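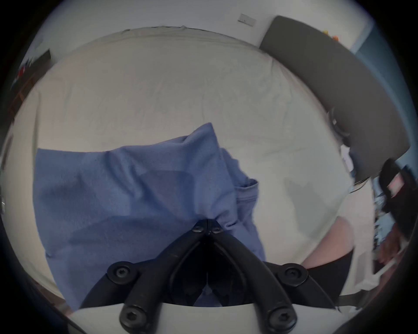

Where do you fold if there's no table big enough? On the bed, with the sheet pulled flat first and nothing else on it.

Slide 1. Say hello, thank Iñaki Goicoechea for the slot. Talk is the laundry talk, 33 minutes, leave 4 for questions. Check clicker works BEFORE they sit down.

Who is this for – people running short-let flats, Dunstan lot and the Pulatano lot mostly. They change beds and they also get left with guests' clothes, staff tops, the odd thing out of the dryer. Nobody trained them to fold. Go gently.

Slide 2. The bed as a work surface.
Good height for most backs. Soft though, so things creep when you press on them. Fitted sheet tight at the corners or your creases go into the top as well. Stand at the long side, not the foot. Do the tops before the duvet goes back on. Ask for hands up – who folds on the sofa arm? (always gets a laugh, wait for it)

Slide 3. Knits v. woven.
Shirts hold a crease, knits don't. Soft tops stretch if you hang them by one shoulder. Lift by a seam or hem where you can, it's the strongest bit. Heavy sweatshirt: support the middle, don't yank.
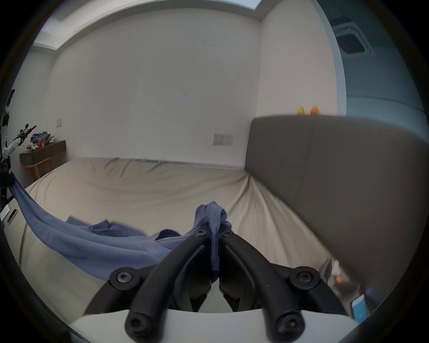
Blue knit top on the beige fitted sheet.

Slide 4. Starting from a heap. This is the bit people want.
Don't hunt for the neck first. Find any stitched edge, run along it till you get to a side seam, then you know where you are. Sleeves come out last. Twisted – drop it and pick up again from teh hem, quicker than unwinding. Smooth outwards from the middle with flat hands.

Slide 5. The fold. DEMO, bring own jumper, grey one not the one with the hole.
Face down. Side in, sleeve back down on itself. Other side same. Bottom up a third, then again. Flip it. Do it twice, slow then normal speed. Don't talk through the second one.

Slide 6. Numbers from Drurkwood. They had 600 items through in August, 50 came back as refolds. Nearly all knitwear. Mention the shelf was too narrow, they changed the shelf, not the staff. Skip this one if running late.

Slide 7. Headboards. Upholstered ones pick up fluff off knits, so fold away from that end and go over it with the brush after. Edetti handout has a bit on brushes, page 2 I think?? check.

Questions. Likely: do you iron first (knits no), what about hoods (fold down onto the back, then carry on as normal), can you roll instead (yes for drawers, looks messy on a open shelf).

Handouts by the door. Get the extension lead back off reception.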